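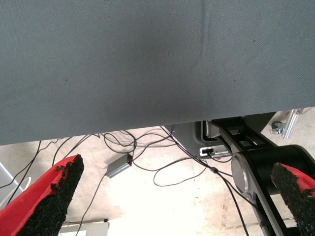 Wrist camera, gripper open, cables under the edge of the table cover

Two-arm bench build: cable routing and pad material
Started by ardalan_k, January 25, 2021

ardalan_k wrote:
Continuing from my October thread, which got locked when the forum moved. Both arms run now and the wrist camera works. I have two problems left and would like opinions before I take anything apart.

First is cables. Everything goes down under the table cover and onto the floor. At full downward reach the fingers get close enough to the loops that I stop the move by hand. I haven't snagged one so far but I don't want to find out what happens when I do.

Second is the finger pads. They are black foam rubber glued to red printed fingers. Grip is good on cardboard and bad on anything smooth, and the edges are getting ragged.

Bench is in the shared shop in Plumholm, so whatever I do has to come apart in a few minutes. Concrete floor, no drilling allowed.

bkaufmann wrote:
Get the cables off the floor before you do anything else. You already have aluminum extrusion there. Run a strip of slotted duct along it, put everything in the duct, and leave one service loop per arm. The duct clips take T-nuts so nothing needs drilling.

The gray box with the red light should come up too. It's lying on concrete with a cable coming out of each end for all I can tell, and sooner or later somebody steps on it.

ardalan_k wrote:
Only one cable that I can see in the shot, out of the lower end. But yes, I'll move it up.

How long a service loop? The arm is at 28 inches when fully stretched.

bkaufmann wrote:
Take the longest pose and the most folded pose, measure the cable path in both, use the longer one plus a hand's width. Don't go by reach. The joints eat more cable than the reach number tells you.

abbas_salehi wrote:
I don't agree about duct on a bench that has to be packed up. I had it on mine and ended up opening the lid every time I swapped a motor, and after a while I left the lid off. Then it's a tray with cables hanging out of it.

Spiral wrap on the moving part, hook and loop straps every 18 inches on the fixed part. It costs next to nothing and comes off in one pull. Also label both ends. I see one white label on the connector at the gray housing and can't make out any others. With that many thin black cables you will plug one in wrong eventually.

bkaufmann wrote:
Straps sag. He's asking how to keep loops away from the fingers and a strap every 18 inches gives you a loop between each pair.

abbas_salehi wrote:
Not if you pull them snug. Mine have been fine for a year.

bkaufmann wrote:
Yours is a single arm and it's bolted to a cabinet.

nasrin_t wrote:
You can do both. Duct for the power lines that never get touched, straps for the data lines. We set up the Ellery bench that way and packing it is quick. Power on one side, data on the other, cross them at right angles if they have to cross.

Ardalan, what is the cover for? If it's only there for looks I would fold it back while you sort this out. You have an edge of cloth hanging right over the place where you need to work, and it could get pulled into a joint as easily as a cable could.

ardalan_k wrote:
The tabletop is glossy and the camera picks up reflections from the ceiling lights. With the cover on, object detection got a lot better. I tried matte paper first and it tore. I can fold back the edge on that side though, the working area is further in.

Splitting power and data makes sense. I have duct left over from another job, enough for one side.

azadeh_b wrote:
On the pads. What foam is it? If the surface is crumbling, then what you have is open cell packing foam or old weatherstrip, and new glue won't help. Peel it off, clean the finger with alcohol, and use a closed cell sheet 3 mm thick. Thicker than that and the object rolls when you squeeze.

For smooth items I'd go to silicone. Cast it flat in a tray and cut strips with a knife. It doesn't stick to most glues, so you need silicone adhesive or a mechanical hold. I print a shallow pocket with an undercut and pour the silicone straight into the finger.

ardalan_k wrote:
No idea what it is. It came off a roll in the shop scrap bin. I like the undercut idea. Does it change your closing force?

azadeh_b wrote:
Yes, I had to bring it down. Silicone grips sooner so you don't need to squeeze as hard. Start low and come up until it stops slipping on a glass jar. A plastic jar, I mean, use plastic for the test.

abbas_salehi wrote:
Silicone picks up dust. In a shared shop with people sanding you will be wiping it every session. I went back to rubber for that reason.

azadeh_b wrote:
A wipe with a damp cloth takes ten seconds. Rubber goes hard after a while and then you replace it.

bkaufmann wrote:
Separate point. If you are stopping moves by hand, put a floor limit in software tonight. Set a minimum height for the wrist and have the controller refuse anything lower. Which controller is it?

ardalan_k wrote:
Trindar board, the older one. It has joint limits but nothing in Cartesian space. I'd have to do the check on the PC before sending.

bkaufmann wrote:
Then do it on the PC. Compute fingertip height for every waypoint and reject the whole path if one is under. Check points in between too, a straight line in joint space is not straight in the room. Five points per segment is enough at your speeds.

nasrin_t wrote:
And until that's written, tighten the shoulder limit on the board so it can't get down there at all. You lose some of the workspace but you can route cables without watching it.

ardalan_k wrote:
OK. Shoulder limit is changed now, took two minutes and I should have done it before. Plan for the rest:

Fold back the cover on the cable side
Duct on the extrusion for power, straps for data
Box up off the floor
Labels on both ends of everything
New fingers with a pocket for silicone, printed in pairs so I have spares

I'm going to leave the fingers for last. The printer in the shop is booked and I'd have to drive over to Flesley to use the other one.

abbas_salehi wrote:
Do the labels first, while it's all still plugged in and you know what goes where. Once you start pulling things out it's guesswork.

ardalan_k wrote:
Good point, moving that to the top.

azadeh_b wrote:
What filament are the fingers? Some of them don't like the adhesive, so glue a scrap piece before you print the set.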